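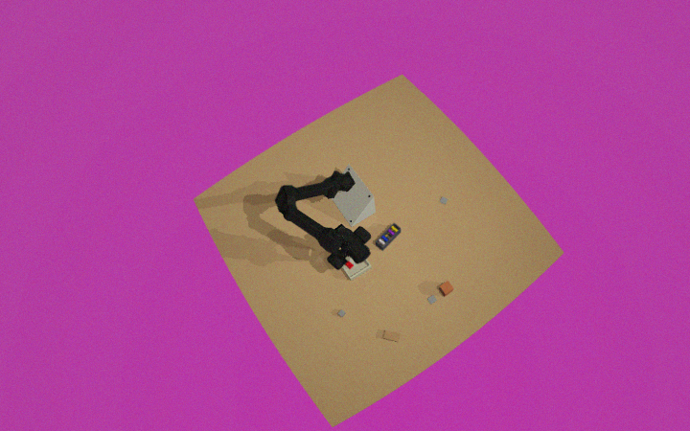
Sat 27 November

Went in to look at the overnight run and found it had stopped itself at episode 703. The simulated arm had driven its gripper down into the tray and kept pushing. The log shows the contact force climbing for 14 steps and then the physics gave up and threw the arm clear of the table. After that every value was NaN until the job quit.

My first guess was the new randomized background colors, because that was the last thing I changed. Turned them off, ran the same seed, same crash. So I owe Khrystyna an apology for blaming her color patch in my message this morning. Sent it before lunch.

Spent the afternoon stepping through it slowly. The tray's collision shape is 2 cm taller than the tray you see. When we rescaled the mesh in April the collision box was left at the old size. Most of the time the arm comes in high enough that it makes no difference. When it goes for the red piece it comes in low, touches a wall that isn't drawn, and the controller pushes harder to reach its target. There should have been a force limit to stop that. There is one in the Skummont config but the Kang config never got it.

That second part bothers me more than the box. Keerthana is supposed to load the Kang config on the real arm at the Funcombe lab next week. With no limit it would have pushed on the real tray just the same, with her standing next to it. I called her and she took the config off the lab machine while we were on the phone. She wants the limit set in the controller itself so a missing line can't switch it off. I agree.

Fixed the box, added the limit, reran 28 episodes from the bad seed. No crashes. In one of them it dropped the red piece, but that is a separate problem.

Restarted the full run at six. Still have to write this up for Skaltuna and check the collision box on the holder, which was rescaled the same day.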